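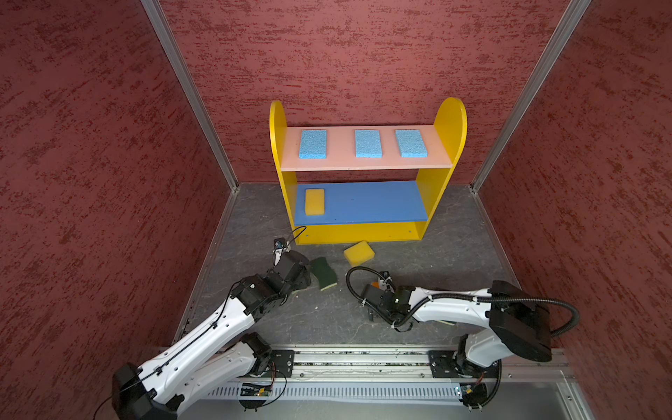
Darnora Shelf Sponges: data card and recording rules

Version of 17 March 2026. Maintained by the Lunthorpe bench group.

Contents

The set holds 468 episodes of two-arm tabletop work with sponges and a small two-board shelf. 43 of them are marked as failed and kept in a separate folder. Please leave them there. They are useful for training success detectors, but they should not be mixed into the main split.

Recording rules

1. Both arms stay on the shared rail. Do not move a base between episodes without running the calibration script again.
2. The fixed camera is not touched during a session. If it gets bumped, stop and start a new session number.
3. Sponges may start on the shelf or on the floor. Vary the start positions, and write the layout code in the episode notes.
4. A dropped sponge is not picked up by hand while recording. Either the arms recover it or the episode is closed as failed.
5. Only one arm may reach over the shelf at a time. The other waits over the floor.
6. Hands stay out of the enclosure until both arms report idle.
7. Check that cables can follow the full reach of each arm before the first episode of the day.

Labels

Each episode has one task sentence, a start layout and a result. Name sponges by color and keep to the word list in labels.txt. A sponge with a scouring pad is named by both colors, pad first, for example "green and yellow sponge". Do not write "the other sponge".

Known problems

Episodes recorded in August used the older Negri time stamps. Run fix_times.py on them before use. Episode 3112 has no wrist video. Numbering starts at 2000 and has gaps, left by deleted tests.

Related sets

Jonness uses the same label format but a different shelf. Its layout codes do not match ours.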